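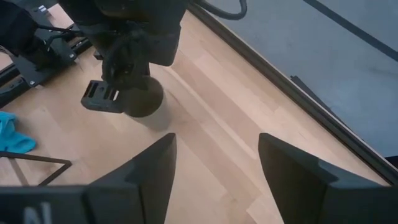 Section 3: Oiling and caring for your table top

Your Udlow table top leaves the workshop with a first coat of oil already on it. That coat protects the wood while it is being moved, but it is thin and will not stand up to daily meals. Oil the top again before you start to use it, then follow the care routine later in this section.

These instructions apply to all Udlow tops with an oiled finish. If your label says "lacquered", go to Section 4. Do not put oil on a lacquered top. It will sit on the surface and stay sticky.

3.1 What you need

Maglaya hard oil, one tin
Lint-free cotton cloths
Sandpaper, 240 grit, and a flat sanding block
A soft brush or a vacuum cleaner with a brush head
Thin rubber or nitrile gloves
A metal bucket of water with a lid
Masking tape and an old sheet for the floor

The small tin of oil (part number 556) is enough for two coats on any four-seat top. For the six-seat and extending tops, order the large tin (part number 623).

3.2 Before you start

Bring the top into the room where it will be used and leave it lying flat for two days before oiling. Keep it clear of radiators and out of direct sun. Wood takes up and gives off moisture as the air changes, and a top that has come from a cold van needs time to settle.

If the top has been fitted to its frame, check that the fixing bolts can still slide in their slots. They should be firm but not forced. Bolts done up too tightly can split the wood in the first winter.

CAUTION: Cloths soaked in oil can heat up and catch fire on their own, even hours after use. Put each used cloth straight into the bucket of water and close the lid. Never leave a used cloth screwed up in a bin, a pocket or a shed.

CAUTION: Open the windows while you work. Keep children and pets out of the room until the surface is dry to the touch.

3.3 Sanding

1. Spread the sheet on the floor and tape off the table frame where it meets the top.

2. Wrap the sandpaper round the block. Sand lightly along the grain, from one end to the other, in long even strokes. Do not sand across the grain or in circles.

3. Go over the edges and corners by hand with a folded piece of paper. Two or three passes are enough. Pressing hard will round the edge.

4. Brush or vacuum off all the dust, including from under the edges.

5. Wipe the surface with a dry cotton cloth. Do not use a wet cloth at this stage, as it will raise the grain.

Note: Differences in tone from one board to another are normal, and oil makes them easier to see. Do not try to even them out by sanding the darker boards. You will only make hollows.

3.4 Applying the oil

1. Stir the tin well with a flat stick. Do not shake it.

2. Put on the gloves. Pour a small amount of oil on to a folded cloth, not on to the wood.

3. Rub the oil in along the grain, working on one third of the top at a time. Cover the end grain as well. It will take more oil than the rest.

4. Wait 15 minutes. If dry patches appear, wipe a little more oil over them.

5. Take a clean cloth and wipe off everything that has not soaked in. The surface should feel smooth and nearly dry. Any oil left standing will turn tacky.

6. Turn the top over, or reach underneath, and oil the underside in the same way. A top oiled on one side only may cup.

7. Leave overnight, then repeat steps 1 to 6 for the second coat.

Note: In damp weather the oil may need a second night to dry between coats. If your finger leaves a mark, wait longer.

3.5 Using the table for the first time

You can put light objects on the table a day after the second coat. Wait a full week before using a tablecloth, a vase or anything with rubber feet. Wipe up water straight away during this time.

Plates may be used after three days, with mats under anything hot.

3.6 Regular care

Wipe the table with a well wrung cloth and dry it afterwards. For greasy marks, add a few drops of plain soap to the water. Do not use washing-up liquid, bleach, furniture polish or microfibre cloths. All of them strip the oil over time.

Oil the top once every six months in the first year and once a year after that. One thin coat is enough. A good test is to let a few drops of water stand for five minutes. If the wood under them has gone dark, it is time to oil.

3.7 Common problems

White ring: Rub a little oil into the mark with your finger, wait an hour and wipe dry. If the ring is still there, sand it lightly along the grain and oil again.

Black mark: Usually caused by wet metal, such as a tin or a pan. Sanding may not remove it. Contact us before trying a wood bleach.

Sticky surface: Too much oil was left on. Dampen a cloth with fresh oil, rub the area to soften the old layer, then wipe it all off with a dry cloth.

Small gap between boards: Gaps may open in winter when the heating is on and close again by July. If a gap stays open all year, send us a photograph with a ruler beside it.

3.8 Spare parts and help

Oil, cloths and touch-up kits can be ordered from the Stutusberg workshop. Please quote the number on the label under the table top. Questions about repairs go to Conall Heffernan in the finishing department.

Section last revised 4 Oct 2025.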